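Folding software and the missing error message

Przemysław Pietrzak
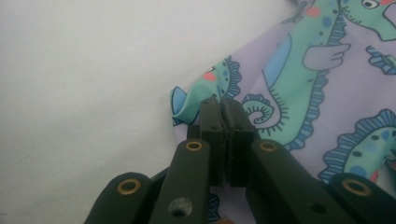

Do cloth-handling robots need a bigger model to fold well?

Probably a bigger model helps a little, but most of the failures I have read through in logs were failures to notice that something had already gone wrong.

I have spent two years reading release notes from people who sell control software for soft goods. Flaletti's last one ran to 117 lines. I counted how many dealt with a bad grasp, and the figure was 2. The rest were about speed, smoother paths and a new dashboard.

Pick up a corner of printed cotton and you have made a bet. Perhaps the fingers hold one layer, perhaps a bunch of it. A print makes matters worse: a seahorse drawn flat on the cloth and a seahorse bent over a fold are different shapes to a vision system, and I have yet to see a vendor publish how often its planner mixes up the two. Wevero quotes a success rate over 200 trials, with the towels all plain and all started from the same heap. I wouldn't buy a kettle on that evidence.

The usual reply is that more demonstrations will sort it out. Maybe. When we tried the Adamczyk planner at Plellville in December, it carried on through every step of a fold after dropping the cloth at the first, and logged the job as done. More examples of good folding would have taught it to mime more gracefully.

What I want is dull. Check the grasp after the lift, and check it again before letting go. Write down the doubt as a number that a person can read the next morning. Let the program stop and say it has lost the corner.

Until a supplier shows me that log, failures included, I shall go on treating the demo reel as advertising.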